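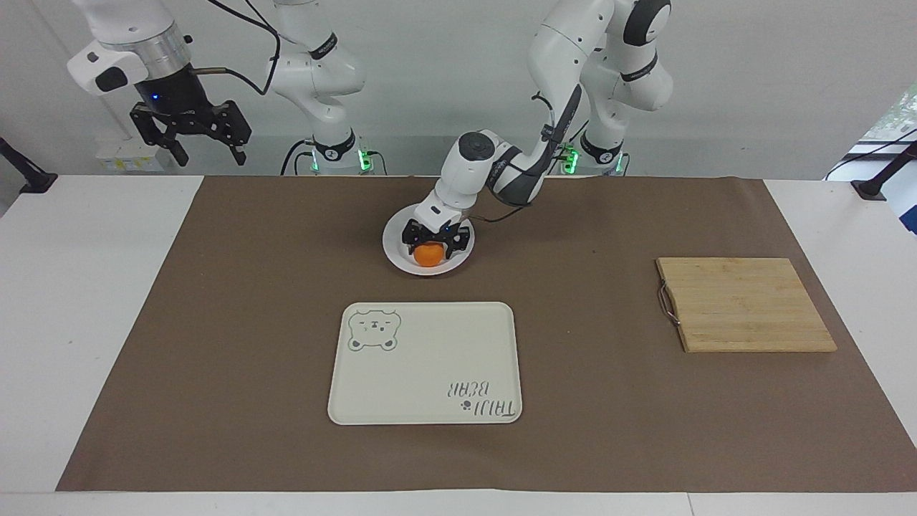

Jar labels first, then the rest, have to be quick as I'm at work from two. I'd still go white on black for the seed jars. The brown paper ones looked lovely in September and by Christmas half of them had faded to nothing, and I've got a jar of what I'm fairly sure is silverbeet but could be beetroot. A black band right round with small white lettering, same as on the white arm in the photo, and the name can go on more than once so it doesn't matter how the jar gets shoved back. Plain capitals please. No curly writing. Variety on top, year underneath, grower's initials if there's room.

On 2 March 2019, Naomi Rashidi wrote:

> Hi all,
>
> Three things from me before the autumn swap.
>
> 1. Labels. We have 143 jars on the shelves at Serra Street and I'd like them all done the same way. Happy to be told what colour. Does anybody still have the good label maker?
>
> 2. Envelopes. Jeltitz will do us a box of 3,000 small manila ones but they want an answer this week. It does seem a lot. The next size down is out of stock.
>
> 3. Broad beans. We've had complaints that last year's came up patchy. Should we be testing before we hand them out?
>
> Also the hall wants to know if we need the urn.
>
> Naomi

Label maker - I have it, sorry, it's been in my boot. Needs tape. I'll drop it at yours Tuesday, or leave it behind the pot by the gate if you're out.

Envelopes. Get the box. We ran out at the last two swaps and people were twisting seed up in newspaper, and I had carrot seed all through the car. They keep for years if they're dry. Just don't put them in the shed, the silverfish had the lot last time. Mum's got room in the hall cupboard if yours is full.

Money is fine by the way, 756 dollars in the account after the hall hire, and that's before anyone pays for this year. So the box won't hurt.

Beans, yes, test them. Ten on a damp paper towel, fold it over, into a container with the lid loose, somewhere out of the sun. Look at day five and again at day ten. Last batch I did got to 70 per cent and I'd call that ok to give away if we write it on the packet and tell people to sow a bit thicker. Anything under half, eat them or compost them. I wouldn't bother testing the Lorkska ones, those came off my own plants and went straight into the fridge. They're up already in the side bed, way too early, my own fault.

The patchy ones were probaly the beans that got wet when the tub leaked. I did say at the time. Never mind.

Other stuff while I remember -

Tomatoes. If you're saving seed PLEASE ferment it first. Couple of days in a jar with a splash of water, rinse, dry on a plate. Not on paper towel, it sticks and then you're planting paper towel. And only off the best plant, not the last sad fruit left in April.

Pumpkins. Nobody should be bringing pumpkin seed unless they hand pollinated. We all grow next door to each other and the thing I got from the Stivov end last year was some sort of gourd. Grew over the fence and the clothes line. Tasted of wet cardboard. The chooks wouldn't touch it.

Garlic - have plenty, purple one, will bring a bucket. Wants to be in the ground by the end of April here so take it at the swap and dont leave it on the windowsill till winter.

Yes to the urn. And can someone else do the milk, I forgot it last time and will again.

Right, have to go. If I've missed anything ring me, I don't see email till late.

J.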